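Grippers on the folding side, anyone else?

peradell_nights
6/29/19
So Allitport is putting grippers on the knitwear returns line starting July. 6 of us on that line now. They say no layoffs, "redeployed." Anyone been thru this?

olport2
Yes, at Olport. Nobody got cut but the job changed. I used to fold, now I clear jams and fix what it drops. Same pay, more standing around, then ten things at once.

ribstitch
Redeployed means you quit on your own when they put you on the dock. Seen it.

olport2
Not what happened here tho. 2 people went to the dock and both asked to.

ribstitch
Ok, good for Olport. Get it in writing anyway.

peradell_nights
Supervisor says target is over 2000 pieces a shift. We do 1525 on a good one, by hand. Who checks the extra?? Not the machine

hemline_77
You do. Same people, more pieces. My wrists are way better though, not gonna lie. Would not go back to folding all day

olport2
Ask who teaches it. We did hours of that with the hand-held ones and it wasnt in anybodys job description. Ask if it pays training rate.

hemline_77
The Nic Giolla site does the hand-held stuff too. Knits are the worst, they slide and bunch up. Heres one

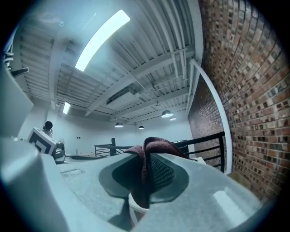
dark red knit in the hand-held gripper, brick wall side

ribstitch
So you train your own replacement, great

hemline_77
Or you're the one who knows how it works when it screws up. Depends on the boss i guess

peradell_nights
Asking about training rate tomorow. Will post what they say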